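Prüfliste Sicherheit und Abnahme: Zweiarm-Simulationspaket Plirkano
Standort: Brandirberg, Stand April
Anbieter: Lotbridge

1. Greiferfinger
Ergebnis: erfüllt
Die Finger sind vor jedem Lauf in der Nahansicht frei von Objekten darzustellen. Durchdringungen der Geometrie sind zu melden.
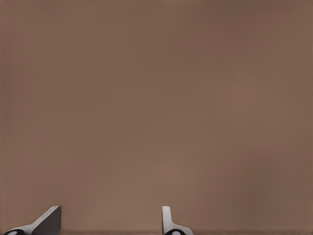
2. Griff und Einbaukanal
Ergebnis: erfüllt mit Auflage
Der Griff liegt in einem länglichen, vertieften Kanal und trägt auf der Oberseite eine flache ovale Mulde. Zu prüfen ist, ob das Kollisionsmodell beide Vertiefungen abbildet.

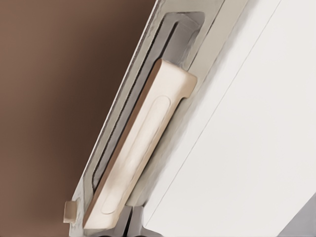

Der Anbieter hat die Kontaktparameter offenzulegen. In der Prüfreihe mit 622 Läufen wurden Abweichungen nur bei schrägem Anfahren protokolliert. Die Auflage gilt bis zur Nachlieferung der Parameterdatei.

3. Arbeitsraum beider Arme
Ergebnis: offen
Die Sperrzone zwischen den Armen ist mit 700 mm angesetzt, gefordert sind 800 mm. Der Not-Halt muss beide Arme gleichzeitig anhalten, auch wenn nur einer an einem Gerät arbeitet. Das Ereignisprotokoll umfasst 2.932 Einträge und ist der Abnahmeakte beizufügen.
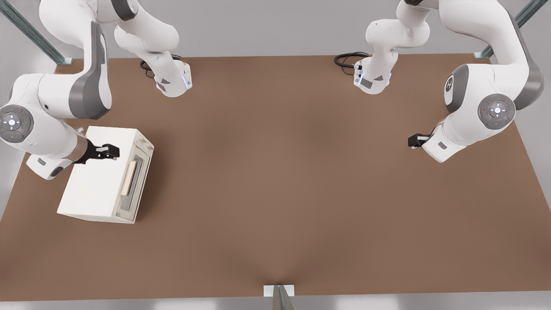

Kommentar Leandro Yáñez: Den Wert für die Sperrzone halte ich für einen Übertragungsfehler aus der Vorversion. Punkt 3 bitte erst nach Korrektur der Konfiguration erneut vorlegen.

4. Freigabe
Ergebnis: zurückgestellt bis zur Klärung von Punkt 3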